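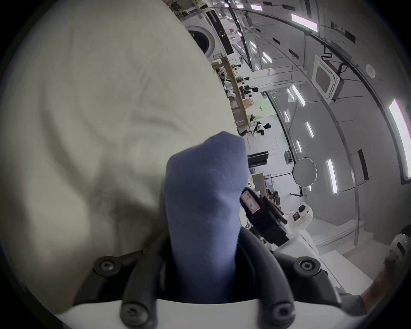

Hand-held gripper (laundry work)

A hand-held gripper is a robot's hand without the robot. You hold it yourself, you squeeze, the fingers close, and a camera on the tool records what the fingers saw while they did it. I've been using them for long enough to have opinions, and Li-hua Sin asked me to turn my scrappy notes into a proper entry for our little encyclopedia of robot bits, so I've had a go. Anybody who knows better is welcome to edit it (please do, the section on motors is thin).

I'm sticking to washing here: socks, sheets, towels, that sort of thing. There is a separate entry for kitchen tools and I'm not touching it, I had enough arguments over the whisk.

Other names

People call them hand-held grippers, data grippers, teaching grippers or just "the hand". Chandrasekhar Warrier calls his a claw, which annoys anyone who makes them with flat fingers. In older notes of ours you'll find "wand" as well. Same thing.

Basic parts

There are two fingers on most of them, and a housing that the fingers are mounted on. Ours has black curved fingers fixed to a white housing with screws, and I'm very fond of those screws because you can swap a pair of fingers with one small screwdriver and a cup of tea going. Then there's the camera, looking out along the fingers, nearly always through a very wide lens. The wide lens bends everything, so a straight ceiling comes out like the inside of a barrel, and new people always ask whether it's broken. It's fine! You want to see the cloth and the room in one go, and a bit of bending is the price.

Inside there is some way of telling how far apart the fingers are. Cheap ones work it out from the picture, by watching marks on the fingers. Dearer ones have a sensor at the joint. I've used both and I prefer the sensor, mainly for socks, where the cloth flops over the marks and hides them.

Curved fingers and flat fingers

This is where most of our arguing gets done. A flat finger meets a sock along its whole length, so you get a lot of grip, but you also pick up whatever was lying under the sock. A curved finger meets it near the tip. With the blue fuzzy one I like to test on (I take it for a sock, though it's so bobbled by now that I wouldn't swear to it) the curved pair will pinch it and hold it upright with the rounded end poking out of the top, next to a big cream sheet, and you can see at a glance what you've got hold of. I find that terribly satisfying.

The trouble with curved fingers is thick stuff. Bath towels push them apart and they hang on by the very ends. We had a set from Malo with a softer curve that coped better with towels and worse with everything else, and in February we went back to the old shape.

For anyone choosing, my own rough guide goes like this:

Socks and small things: curved, narrow tip.
Pillowcases and shirts: curved or flat, honest toss-up.
Towels: flat, with a rubbery face.
Big sheets: whichever you like, the fingers are the least of your worries.

Sheets

Sheets get their own heading as they're the worst. A sheet has corners, and the corners hide. It bunches up against the body of the gripper and it fills half the camera's view with folds, and a pale one is harder still, with so little on it for the software to hold on to. Light matters a lot too. A bright room with white walls and panel lights overhead is lovely for people and a nuisance for cream cloth, where every crease goes soft and flat. Chandrasekhar wants the lights turned down for sheet days and I want them left alone so the socks stay readable, and so far I'm winning.

If you're starting from nothing, do socks first and leave sheets until you can fold a shirt with the thing without swearing.

Trying two grippers side by side

Comparing grippers sounds easy and isn't. Your hand gets better as the day goes on, so whichever one you pick up second looks like a star. What we do now is swap over every 30 goes, and write down a go as good or bad before looking at the recording. By the end of our last long comparison we had 3,412 goes in the book, split between 2 grippers, ours and one from Droveo.

I was rooting for ours and I'll say so. The Droveo was lighter and I could use it for an hour without my wrist moaning. It also closed with less of a squeeze. But the tips had a tiny bit of play in them, and on thin cloth I'd feel the grip go sideways just as I lifted. Li-hua didn't notice it at all, and she has much smaller hands, so perhaps it's down to how hard I lean on the handle. We never settled that one.

Things worth noting down when you compare:

How often you get one layer of cloth when you wanted one layer.
Whether the item stays put when you turn your wrist by 90 degrees.
How tired you are. Put a number on it, even a silly one.
What the camera can still see once the cloth is in the fingers.

That last one catches people out. A gripper can be a joy to use and rubbish to learn from, if the cloth covers the view each time the fingers close. Moving the camera back a touch helps. So does tilting it, though then you have to set everything up again, and I always forget one step.

From the hand to the robot

The point of all this is that a robot does it afterwards. Fingers on the hand-held tool and fingers on the robot should be the same shape, or as near as you can get, so that what the camera saw in your hand looks like what it'll see on the end of an arm. If you change one, change the other. I can't tell you how many afternoons I've lost to fingers that were a hair longer on one side.

Two-legged, two-armed robots are the fashionable thing to put them on, the humanoid sort. They suit a washing machine quite well, as a front-loader was built for somebody with arms who can bend. A fixed arm on a bench is much easier to live with, mind you, and if all you want is to know whether your fingers can pick up a sock, use the fixed arm. Murnumano sell a mount that fits either, which saves a bit of fuss, although the cable comes out on the wrong side for left-handers like me.

Reach is the other snag. You don't think about where your elbow goes when you pull a sheet out of a drum. A robot has to, and it may not have an elbow in the place you had yours. We now try to keep our movements plain: go in, close, pull back, lift. It feels daft for the first day and then you stop noticing.

Looking after one

Fluff is the enemy. It gets in behind the fingers and into the joint, and a gripper clogged with fluff closes a little short without telling you. I go over mine with a soft brush at lunch and again before I pack up. Check the finger screws while you're there, they do work loose, and wipe the lens with something clean that isn't one of the test socks.

Rubber faces wear smooth. Brandão sell replacements by the strip, and you cut them yourself with scissors. Mine never come out straight and it doesn't seem to matter.

See also

Camera, wide lens
Cloth, folding of
Finger, flat
Whisk (disputed)

Last tidied up April 2023. The section on motors still needs writing, if anyone fancies it.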